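Comparing two grippers in simulation without fooling yourself

Updated 18th April

You have two gripper models, Feltau and Skovum, and an opinion about which is better. Park the opinion. You will need it later, to be wrong about.

1. Load the dining table world in Stekonus and pick one object. Start with the fork. Mugs flatter everybody.

2. Open the fingers fully and bring the wrist camera in until the tines sit between them. Save this as your start pose.
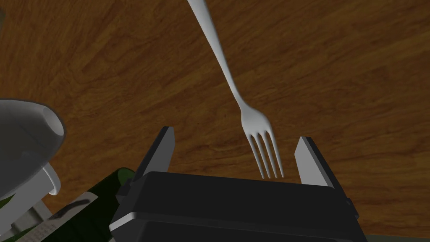 3. Set the finger force to 38 and leave it there for both models. Muthoni Urio let me tune each one "to its strengths" in February, and I produced 622 trials that compared my patience with my patience.

4. Switch to the head camera before you run anything. A pose that looks generous from the wrist can put an elbow somewhere silly, and the wrist view will never mention it.

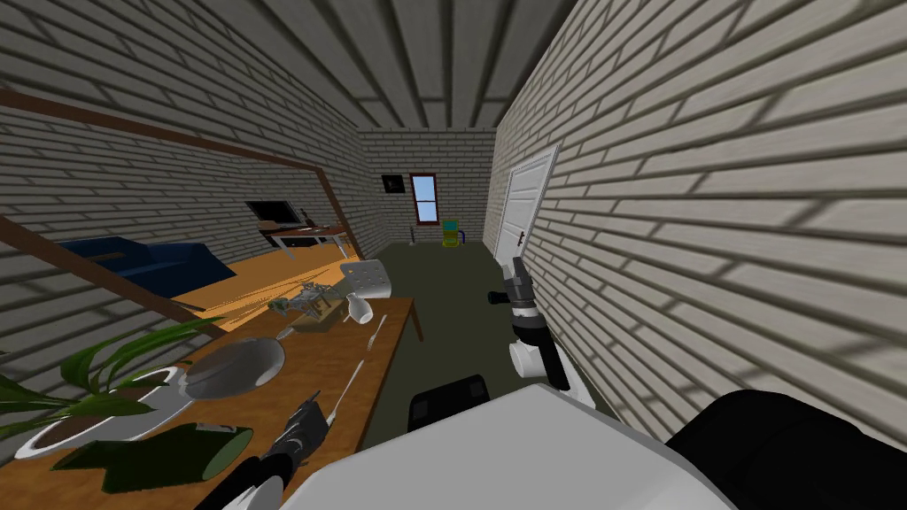
5. Fix the random seed (I use 1,459) and run the batch. Swap the gripper, reload the start pose, run it again. Don't nudge the fork between runs – reset the world properly.

6. Score a grasp only if the fork stays put through the whole lift. The Jelínek script also awards half marks for touching it. Turn that off.

If both models score the same, check that you did swap the gripper. I have a very tidy chart of Feltau against Feltau.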